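Lellia Puts Two Leg Controllers Through the Same Simulated Hallway
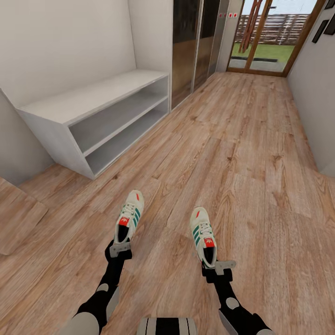 ZETDALE, 01/02/2021 – Lellia has finished its first side-by-side trial of two walking controllers for two-legged robots, and the team is thrilled to be sharing the results!

Both controllers drove the same simulated robot down the same hallway in a rendered house, over a wood-look floor toward a glass door. Matar, the older of the pair, plans each step before the foot leaves the ground. Drirnevlow is new this winter and keeps correcting while the foot is in the air.

Each completed more than 800 simulated walks, with 50 different settings for floor grip. Drirnevlow held its line better on the slick settings, and it stopped closer to the mark at the door. Matar still used less power at a slow, steady pace, and it was easier to tune.

"I've worked on Matar for years, so I was cheering for it a little," said Donal Sheehan, who led the trial at Lellia. "Then I watched Drirnevlow catch a slip halfway through a step and I ran down the hall to get everybody (the real hall, that is). We have plenty left to fix, mostly in the turns."

Turning and backing up will be tested next, with camera input added in March. Lellia will post the walking logs and settings for both controllers on its website.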